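Skoline Garment Care Labels, data card

Skoline is a table of care label text copied by hand from second-hand clothes. Each row holds the wording from one sewn-in label, the fiber content as printed, and the washing, drying and ironing instructions turned into a small set of codes. Version 2 has 2,130 rows.

Source

The labels come from clothing sorted for resale at the Butkienė shop. Only labels that could be read in full were copied. Labels with a missing corner or a faded line were left out, even where the missing word was easy to guess. Shoes, bags and bedding are not covered.

Files

labels.csv: one row per label
codes.csv: the list of care codes and what each one stands for
holdout.csv: 300 row numbers set aside for testing

All files are UTF-8 with comma separators. Text fields are quoted. Line breaks on the label are kept as a vertical bar.

Columns in labels.csv

row_id: whole number, never reused
garment: jacket, shirt, trousers, dress, knitwear or other
text: wording as printed, spelling mistakes included
fiber: fiber content as printed, blank if the label gives none
wash, dry, iron, bleach: the 4 care codes
lang: language of the first line
note: free text, mostly blank

Coding rules

Where the symbols and the words on a label disagree, the words win and the note column says "conflict". A label that says "wash with like colors" gets no special code, but the phrase stays in the text column. "Cool iron" and "low iron" share a code. "Do not wring" has no code in this version.

Fiber percentages are not corrected when they fail to add up to 100. Linings with their own fiber line are joined to the main line with a semicolon.

Changes since version 1

Sweatshirts moved from "other" to "knitwear". Track jackets stay under "jacket", whatever they are made of. The dry column used to mix tumble drying and line drying under one code, and these are now separate. Duplicate rows from the same batch of shirts were removed.

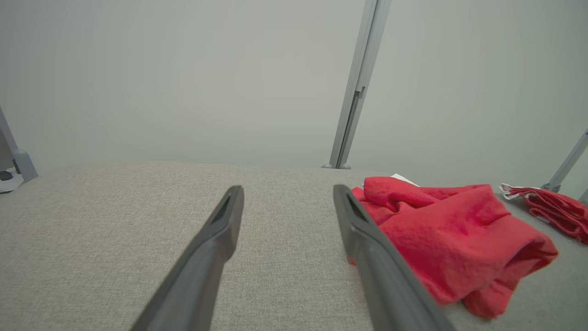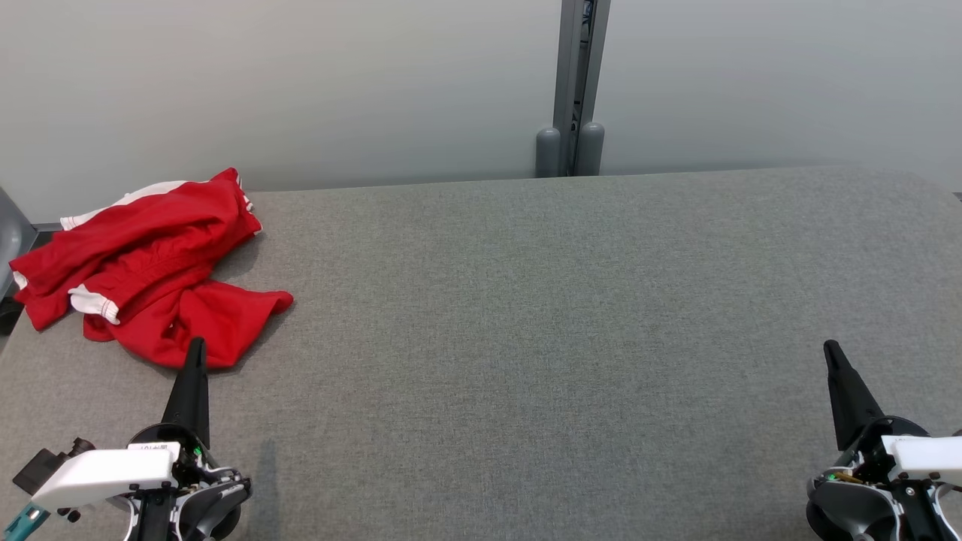

Known problems

Jackets are over-represented, and most of the dresses are summer ones. The lang column is unreliable for labels that open with a country name. Scripts written for the Curar column names will need editing, as "care_wash" is now plain "wash". The Vivon loader reads the new files without changes if quoting is turned on.

License

Free to use and change with credit to Skoline. Brand names were removed from the text column and replaced with [brand]. Please send corrections with the row_id and the full wording of the label.

Last updated July 12, 2018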